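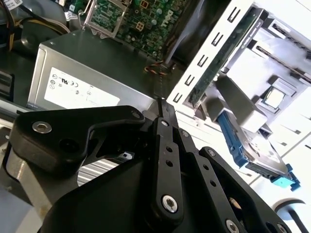 Why did the arm keep pushing after it should have stopped?

It was reading its force limit from an old settings file, so as far as it knew it hadn't reached the limit yet.

That took me the best part of two weeks to find, and most of this report is me working my way there. My project was on taking apart old desktop PCs with a gripper arm, using a Dell tower as the test machine. The plan was simple enough: find a part, close the fingers on it, pull, put it down outside the case. I did my runs in the Paterson workshop with the control software we all get given, Wurkeo, and I'd written my own bit on top called Grarkton (don't ask, it was late and I needed a folder name).

The first week went really well! I had the arm moving in and out of the case without touching the sides, and I got cocky and turned the speed up to 60 per cent. Then on run 31 it went down for a part, missed by a few millimetres, met something solid and just carried on leaning. I was looking at the laptop. I heard a creak, looked up and hit the stop button, and by then one of the plastic clips had gone. 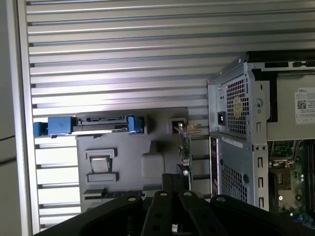 3. What I Got Wrong First

I blamed the camera. A miss looks like a vision problem, so I redid the whole calibration, all 144 points of it, and felt very pleased with myself. The next run was a lot closer to the target and still pushed far too hard once it touched. So now I had an arm that was accurate and just as dangerous, and I'd lost three days.

After that I blamed the cables. A power supply lead can snag a finger and throw the reading off, and there's a lot of wiring in these towers, so I tied back everything I could reach. No difference at all.

In the end I did what I should have done on day one and printed the force values to the screen while it ran.
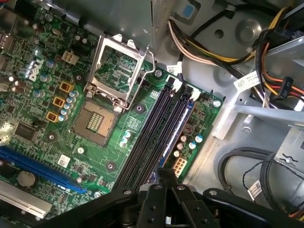 They were fine. The sensor was seeing the contact straight away, every time, and the numbers climbed just as you'd expect. It was the cut-off that was wrong. I had set it to 60 newtons in Grarkton, but Wurkeo loads its own defaults from a second file when it restarts, and the default in there was 308. I'd restarted it the evening before run 31. So every run after that was using a limit I had never picked and didn't know existed.

The fix was one line. Grarkton now writes the limit again at start-up, reads it back, and refuses to move if the two don't match. I tested it by pressing a block of foam, then a bit of scrap board, and only then went back to the tower.

I also have to own up to the safety side. My risk form said the stop button would be within reach at all times, and on run 31 it was at the far end of the bench behind my bag. It's now taped down next to the keyboard, and I don't look at the laptop while the arm is inside a case. Hands stay out while it's moving, mine included, which I had been a bit relaxed about.

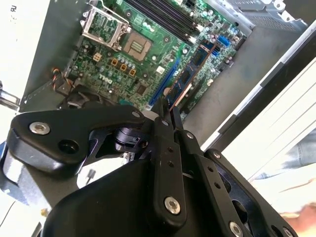

Paterson, May

I've gone back over my notes to write up what's left. Memory modules are still the awkward ones. They're thin, the fingers have to come in at just the right angle, and if you pull on one end more than the other the thing twists in the slot. I dropped the limit again for those and slowed the last bit of the approach right down. It's boring to watch but I haven't had a repeat of run 31.

If I had another term I'd move the whole lot over to Prostus, which keeps its settings in one place and shows them on the main screen. I'd also log the force from the very first run. The plots for runs before the fault don't exist, so the comparison in section 5 only covers the later ones, and I've marked the missing rows with a dash.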